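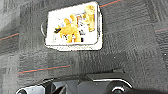 Call for participants: people who tidy up for a living, or who just do a lot of it

Lalix is looking for paid participants for a study on household chores and the machines that are supposed to take them over. We are a small consumer testing outfit. We don't build robots, we don't sell them, and we own no part of any company that does. We get asked by stores, landlords and home care agencies whether they should put money into one yet, and so far our answer has been to wait.

This round is about picking things up off the floor and putting them where they belong. It sounds like the easiest chore in the house. Every maker we have dealt with lists it on the first page of the brochure, and most of the videos we are sent show it being done at a speed that has been changed in editing. We want to know how it goes at normal speed, in a room set up by somebody who doesn't work for the maker, with a person standing by who knows what a tidy room looks like.

That person would be you.

What you would do

You would come to our test rooms at Rokbridge for two sessions of three hours each. In the first you do the chores yourself, at your own pace, while we time you and write down what you do. Toys go in baskets, a tin with a handle goes back on a shelf, a cushion goes where cushions go. You talk out loud as you work, and we will ask you to explain choices you probably make without thinking. Why did the soft things go in first? Why did you leave that one out?

In the second session you sit with our staff and judge the same chores done by a machine. You will not be told who made it or what it costs. You score each job on a sheet: finished, finished but I would redo it, not finished, made it worse. There is a box for comments and we read them all. Earlier participants have used that box well, and some of the language could not be printed.

A basket is a good example of what we are after. Anyone who has worked in a day care knows that a soft toy can go in headfirst with a leg sticking out and still count as put away. The handle flops over and you push it aside with your wrist. You shove down on the pile to make room for one more. None of this is in the manuals we have read, where "place object in container" takes up one line and seems to be considered solved.
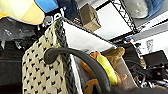
Shelves are another. People stack fabric things on top of each other, lean light boxes against whatever is next to them, and know from habit how far they can push it before the lot comes down. We have seen demonstrations where everything on the shelf was hard, square and spaced a hand apart. We have yet to visit a home like that.

Who we want

Adults who have spent at least 2 years doing this kind of work, paid or unpaid. House cleaners, hotel housekeepers, day care staff, store stock clerks, home aides and parents are all welcome. You should be able to bend, kneel and lift light objects. If you can't kneel but have the work experience, write to us anyway, as you can take part in the judging session alone.

You do not need to know anything about robots. We would slightly prefer that you didn't. If you work for a robotics company, have worked for one, or hold shares in one, please don't apply.

We have no interest in people who have already made up their minds either way. We are doubters ourselves, and the scoring is set up to keep our doubts out of it. If a machine does the job, it will say so in the report. A machine from Gedadwood got a passing score from us on wiping tables last year, and we printed that.

Pay and practical matters

There are 76 places. You get $40 an hour for both sessions, paid by check or bank transfer within two weeks, plus bus fare or parking. If the equipment breaks down and your session is cut short, you are paid for the full three hours. This happens more than we would like.

Sessions run in April, mornings from 9:00 and afternoons from 1:30. Wear clothes you can move in and flat shoes. Coffee and sandwiches are provided.

We record video of hands and objects, and audio of what you say. Faces are blurred before anything leaves the building. Recordings are not sold or passed to makers for training their products. Several have asked. Our data rules were drawn up with the research office Þrastardóttir and will be mailed to you before you sign anything.

Our last report drew on 2,820 scored chores, and participants get a free copy of the new one when it comes out.

How to apply

Write to the Lalix participant desk with your name, a phone number, the kind of work you do or did, and which half of the day suits you. A few lines will do. Please also tell us one chore you would gladly hand to a machine and one you wouldn't trust it with.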